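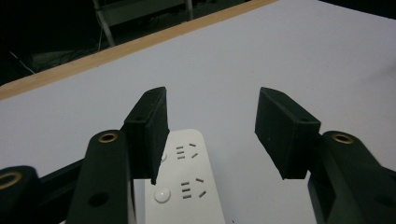
A white power strip on a white tabletop.

Power strip

3 min read

A power strip is a row of electrical outlets in one housing, fed by a single cord that plugs into the wall. I've been writing these entries for the Brivix household encyclopedia for a while now, and this is the one I get the most mail about (more than the toaster entry, even!).

Names

Most Americans say power strip. My neighbors from Melbourne say power board, and in Britain you'll hear extension lead or four-way, depending on the number of sockets. I grew up calling it "the plug thing" and I still do at home.

Strip or surge protector?

People mix these up all the time, and I did too until I was well into my thirties. A plain strip just splits one outlet into several. A surge protector has extra parts inside that soak up short spikes in voltage, and those parts wear out. Look for a joule rating on the package. If there isn't one, you've probably got a plain strip. Some strips have a switch or a little light, but a light on its own doesn't tell you much unless the label says what it's for.

What to plug in

Lamps, chargers, a monitor, a radio – all fine. Keep space heaters, microwaves and window air conditioners on the wall outlet. They pull a lot of current for long stretches, and a strip can overheat. Don't plug one strip into another, either. My friend Recep Gezer rewired the old Fovard print shop and found 3 of them chained together behind a filing cabinet, and he still brings it up at dinner. 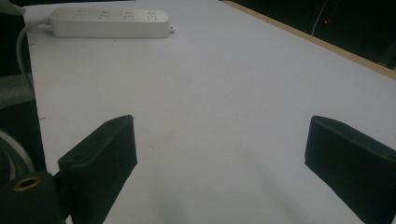 Placement and care

Keep the strip out in the open, where air can get to it, and never under a rug. On a desk I like mine toward the back, with the cord running down behind. Unplug it before you dust it. If the housing feels hot, or a plug sits loose in its socket, throw the whole thing out and get a new one.

See also: Extension cord; Outlet; Circuit breaker

We use cookies to remember your reading settings. Accept | Manage

Contact | © 2022 Brivix | Back to top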